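What the simulator saved us, and what it didn't

The arm quote from Donano came in at the start of November and sat in my inbox for a week, because the number at the bottom was only half of the question. The other half was everything the quote left out: the gripper, the mount, the controller warranty past the first year, spare fingertips, freight, and a table stiff enough to bolt the thing to.

I have settled on a rule for our group. No purchase order goes out until the task has run in simulation with the same arm geometry and the same class of gripper. Setup takes a few days and costs mostly my time. The license we use, Zarkley, runs 1,591 dollars a year for one seat, and that line goes into the equipment budget next to the hardware.

The task is clearing and sorting groceries on a tabletop: produce onto or off a plate, drinks cans left standing. A two-finger parallel gripper is the cheapest option that might do it, so that is what I modeled first. 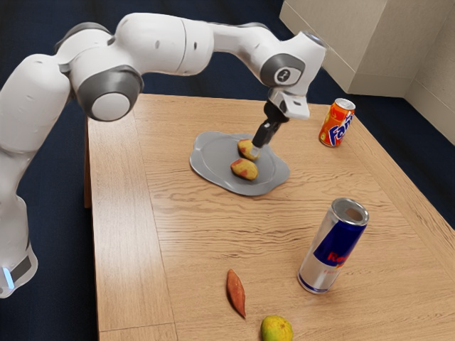

Reach was my first concern. The short version of the arm is cheaper by 36 percent, and on paper it covers the table. On paper the base is also exactly where you want it. Move the base back to leave room for a cable tray and the far edge becomes awkward, with the elbow stretched out and little margin for approaching from above. I am budgeting for the longer one.

The second concern was finger travel. Small potatoes are within range for most two-finger grippers at the low end. A drinks can is wider than people expect, and a large piece of fruit is worse. The Phromma gripper has enough opening but adds weight at the wrist, and that comes straight off the payload. I have priced both and will carry the difference as a separate line.

Simulation says very little about fingertip wear or how a real potato skin behaves under load, so I set aside money for 6 pairs of tips in the first year. That may be high. Tips are cheap compared with a stalled project, and the lead time from Bronodstead is 43 days.

The draft budget now has four blocks: arm and controller, gripper and tips, table and guarding, software. Installation is folded into the first block for now – I will split it out if the revised quote does. Contingency is applied to everything except the license, whose price is fixed.

Still open is whether to pay for the second year of warranty up front. Donano has been asked for the price both ways.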